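Lendon Street Family Reading Circle
Minutes of the August meeting

Held in the back room of the Sturnik Bakery, Saturday, starting at 10 in the morning and running well past when we said we'd stop, as usual.

Welcome and last month's minutes
Everyone was welcomed, including two families who are new to us this summer and who very kindly brought plums. The minutes from last month were read and accepted with one correction: the picnic was at Ahmadpour Park, by the lower gate, and we apologize to the family who waited so long at the upper one.

Money
We have $400 in the account after paying for the summer story hours. There was a good long talk about whether to spend it now or hold on to it until the holidays, when the Rornano bookstore usually puts its children's shelves on sale. Most people leaned toward waiting, but the parents of the littlest ones made a very fair point that board books get chewed through quickly and the ones in the baby basket are in a sorry state. It was agreed to spend up to $90 on board books now and leave the rest alone until December.

The lending shelf
Our shelf at the bakery is still doing beautifully, and we want to thank the bakery once again for dusting it when we forget to. A lot of books have come back over the summer, some of them with sand in them, and all of them welcome. Please write your return in the notebook, even if you are in a hurry and have a stroller in one hand. The pencil is on a string now.

Books in other languages
This took up most of the morning, and happily so! Several families read at home in Spanish, Farsi or Chinese and would love to trade with one another, and others would simply like their kids to see those books on the shelf next to the English ones. We talked about labels and whether to sort by language or by age. Sorting by age won, with a small colored sticker on the spine for the language. Anybody with books to lend is asked to send a picture of the cover to the group so that we can start a list before the fall.

Fall story hours
These begin again after school starts, at 4 in the afternoon, same room. We still need readers for the second and third weeks. You don't have to do voices, although the children do ask for them.

Any other business
The lost green mitten is still in the drawer. A request was made for decaf.

Next meeting
Same place and same time next month. Bring a cushion if you'd like one, as the bench is no softer than it was.

A book cover:
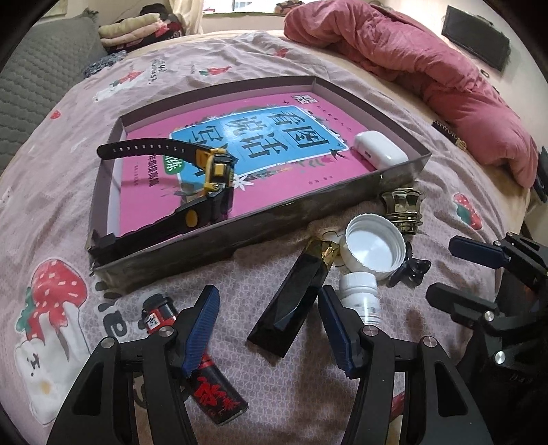

Please keep them coming, and add a line with the age you think each book suits best and whether you can lend it for the whole fall or just a few weeks. Anything that reaches the group before the next meeting will go on the first printed list, which we'll tape up beside the shelf.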